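Speaker notes: "Whose mug is that?" Shared drinks tables and how to live with them
Pukstead Village Hall, evening session, 24 minutes plus questions

Opening

Good evening everybody, and thank you to Maysoun Qudah for the introduction and for getting the heating to come on, which I gather took most of the afternoon. (Pause. Let people sit down. There are always two or three still hunting for a chair.)

Say who I am: I ran the shared kitchen at the Gurden building for a long while, and before that I looked after the tea things at Bendton, where we had 27 people on a busy day and one sink. I've washed a great many mugs that weren't mine and I've grown rather fond of the subject, so please bear with me if I go on a bit.

Ask for a show of hands: who has a favourite mug at work? Who has lost one? Let the laughter run, somebody normally has a story. If Keegan Stubbs is in, ask him about the blue one with the chip.

The drinks table

Start with how they grow. You put out a clean white table for a meeting. Somebody brings a coffee, somebody else brings a bottle of water, a third person comes in with fizzy pop from the shop, and by four o'clock it's a little town. Everything drifts to the back, away from the papers and the elbows, and once it's at the back it stays there.

Tell the Sfakianakis story here, but keep it short! Makis Christodoulou and I cleared the long table in their upstairs room one January and put everything back in the cupboard by colour. Very pleased with ourselves we were. Next morning the whole lot was in the wrong place again, because people reach for the mug they know and put it down wherever they happen to be talking. I still think the colours helped a bit. Makis says they didn't.
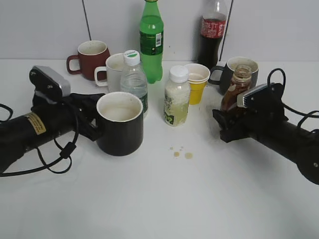
Colour does matter, though, and I'll stand by this one. If every mug in the place is white you'll never know which is yours once you've turned round to talk to someone. A dark red one, a black one, a grey one, and you've at least got a chance. Pale insides are good too, as you can see at a glance whether there's anything left in the bottom. They do show the stains, I'm afraid. A white mug that has had tea in it every day for a year will tell on you.

For the stains: bicarbonate of soda, a damp cloth, and a bit of patience. Yara Salameh swears by leaving it on overnight. I give it an hour and then lose interest.

Milky drinks

Slow down for this part, people like to write it down. Black tea will forgive you. Anything with milk in it won't. Rinse it when you finish it, even if you can't wash it properly, just a swirl under the tap and leave it upside down. At Bendton we put a washing-up bowl by the door for this and it saved us no end of scrubbing.

Bottles and jars

Bottles are harder than mugs, as nobody feels they own them. My rule is that a water bottle goes home with whoever opened it, and a big bottle of pop gets its lid on and goes in the fridge before the meeting ends. Write the name on the lid if you like. We tried labels at Gurden and got through 203 of them before spring, mostly on one person's yoghurts, so perhaps don't start there.

Then honey and syrup. Anything sweet and sticky needs its lid and a saucer underneath. I can't stress the saucer enough. Bilal Obeidat once lifted a syrup bottle at Gurden and the tablecloth came up with it, and two cups besides. (He has said I can tell this one.)

Paper cups: fine for visitors, but bin them straight away. They fall over if you so much as look at them, and half of them get adopted as pen pots.

The five o'clock sweep

Explain the sweep. One person, one tray, 60 seconds. You aren't washing up, you're only carrying. Mugs on the tray with the handles all the same way so you can get your fingers in, bottles in the other hand. Whoever is nearest the door goes first. We drew up a rota and lost it, and it went on perfectly well without.

If there's time, do the demonstration with the tray from the hall kitchen. Ask Yara to help. Check beforehand that the tray isn't the wobbly one.

Questions

Likely ones: dishwashers (yes, top shelf), hooks or shelves (hooks, if the wall will take them), and what to do about the mug that's been on the windowsill since the summer. Take that last one seriously, somebody always means it.

Thank Maysoun again. Tea is at the back. Remind them to bring their cups to the hatch.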